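Open afternoon at Fandodholm: notes on the Pivero hand

I took the afternoon off in November to go out to Fandodholm, where Pivero was running an open afternoon for its dexterous manipulation work. I do machine maintenance for a living and have a professional interest in anything with tendons in it, so what follows is mostly about the hardware and the task setup. If you want the business side, the handouts by the coat rack covered that.

The setup had two stations. The one called Stina was a conventional parallel gripper on a short arm, doing bin picking with parts dumped in a tray. It was competent and I spent little time on it. The other, called Fan, was an arm with a multi-fingered hand working over a tabletop of household and office clutter, and that was where most visitors ended up standing.

The tabletop is fabric, dark teal with a short velvety pile. I asked about this and got a sensible answer. On a hard surface, a light object skates away from the first finger that touches it, and the controller then spends its time chasing. The fabric adds enough friction that a bad first contact is usually recoverable. The cost is that thin flat things sink slightly into the pile and are harder to get a fingertip under. They had a bookmark with a string and tassel on the table for that purpose, and it was described as the least popular object among the people who write the grasp code.

The rest of the objects were picked to disagree with each other. A cookie box, upright, is easy to see and easy to crush. A plastic water bottle on its side is clear, so depth sensing tends to report whatever is behind it. A small spiky ball gives good friction and terrible contact normals. A glue stick standing on end falls over if you breathe on it. There was also a clear container of binder clips, which I thought was the nastiest item of the lot, being transparent, round and heavy for its size.

Control runs in two layers. The inner loop, on the finger joints, closes at 1000 Hz. The outer loop, which decides where the hand should go and what shape it should be in when it arrives, runs at 200 Hz. I had expected a bigger gap between those two. The presenter said the outer loop used to be much slower and that the hand would arrive with a pre-shape that was already out of date if the object had rolled. That matches what I have seen on far cruder equipment – most of what gets blamed on the gripper is old information.

Approach speed was lower than I would have liked. Over the table the arm moves at a decent pace, then slows well before contact. The hand hovers, the fingers curl, one fingertip goes down toward the object, and only then does the grasp begin. For a demonstration with people leaning in, fine. In a cell with a takt time it would be a problem, and I did not get a clear answer on how much of the delay is safety margin and how much is computation.

I watched 8 grasp attempts in a row on mixed objects and wrote them down. Six were clean. One was a slip on the water bottle, caught on the second try. One was a miss on the bookmark, where the finger pressed down, dragged the fabric and came up with nothing. That is too small a sample to mean anything, but I would rather report it than an adjective.

Maintenance questions, which is what I went for. Fingertip caps are a wear part and come off without tools. Finger modules swap individually, with a recalibration afterward that they say takes a few minutes; I did not see it done. Cable routing along the underside of the arm is external, which I prefer for access and dislike for snagging. No published service interval yet.

I would go again next year if they run it, mainly to see whether the approach has gotten any faster and whether they have solved the bookmark.

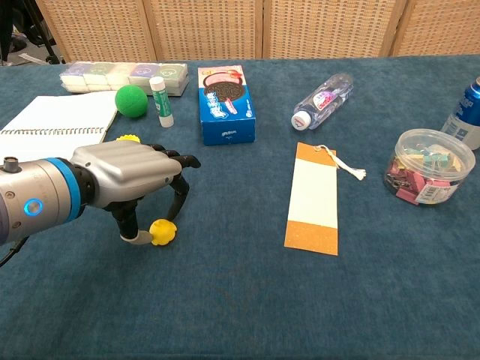
Stina: Did they say whether the recalibration after a finger swap needs a fixture? We tried a different hand last spring and the swap itself was quick, but then you had to bolt a reference plate to the bench and redo the whole thing if anyone bumped it. If Pivero can do it in place, that would matter more to me than approach speed.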